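Home | Issues | Authors | Search

4.2 Send time and subject line length

The second test used the Trendden customer list, which held 2,131 active addresses after bounced and duplicate entries were removed. Each address was placed at random in one of 4 groups. Two groups received the January newsletter at 6 a.m. and two at noon. Within each pair, one group saw a subject line of under 40 characters and the other saw a longer one.

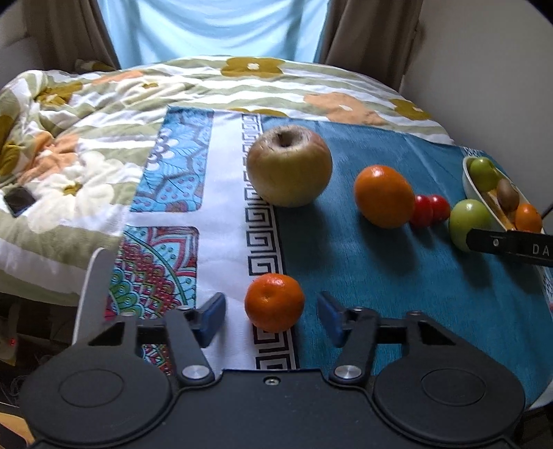 Opens were logged for six days after each send. Clicks were logged separately, and repeat clicks from one address were treated as a single click. Readers who unsubscribed during this period were kept in their group for the analysis.

Short subject lines did better in the morning groups. At noon the two versions could not be told apart. Click rates followed the same pattern but the differences were smaller, and we do not rely on them in Section 5.

Figure 3. Bowl of fruit on a blue cloth.
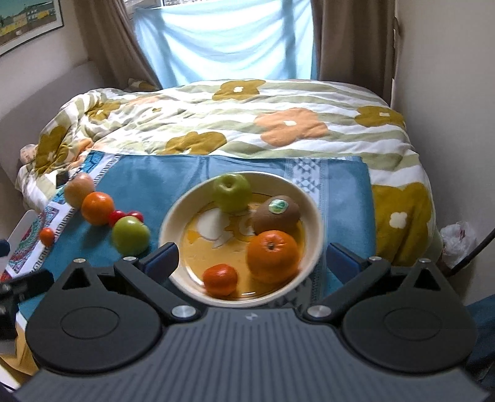 4.3 Limits of the test

Some mail programs load images automatically, so open counts may be too high. The list came from one retailer, and its readers may not behave like those of other firms.

Related articles
Welcome emails and first purchase at Stustar
List cleaning in small firms: the Magesa case

Contact: Jabari Ndung'u | Back to top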